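List home | Threads | Authors | Search | Prev | Next

Re: How many demos before you train?
20/08/2024, Béla Juhász

Prapai, quick one before I run for the train.

On Mon, Prapai Srisuk wrote:
> We're at 60 demos on the hanging task at Flonisham and the
> policy still dithers at the hanger. Do we just keep going
> to 300? Two operators, very different habits, one of them
> much faster. Also is it worth mixing both in?

Wouldn't go to 300 yet. Sort the operators first. We had the same at Kullcombe – one person always went in with the left arm, the other waited and used whichever was nearer. Model learnt both and then stood there. Agree which arm does what, write it down, stick it by the leader arms. Then record again.

Cloth is the hard bit anyway. Pinch near an edge, lift slowly, dont drag it over whatever else is out. Both arms busy at once is fine so long as the operator does it the same way evry time.

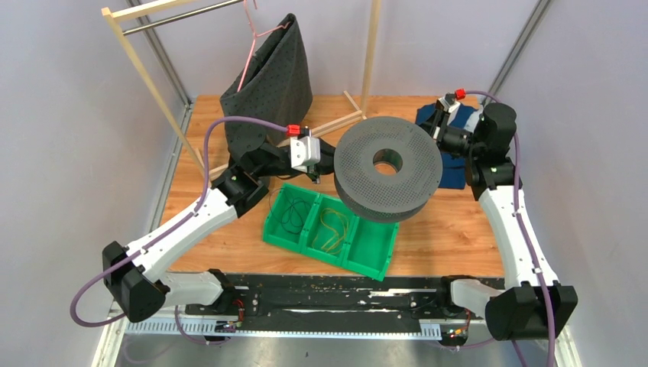 Should you keep the demos where the operator fumbles a grasp?
Keep them if the fumble gets put right in the same take, and bin the ones where they gave up.

Fast operator – slow him down a bit. Pauses over three seconds I trim, short ones stay in.

Fodor has the trimming script, ask him. Udodum logs need converting first, can't remember the flag. Will look tonight.

Béla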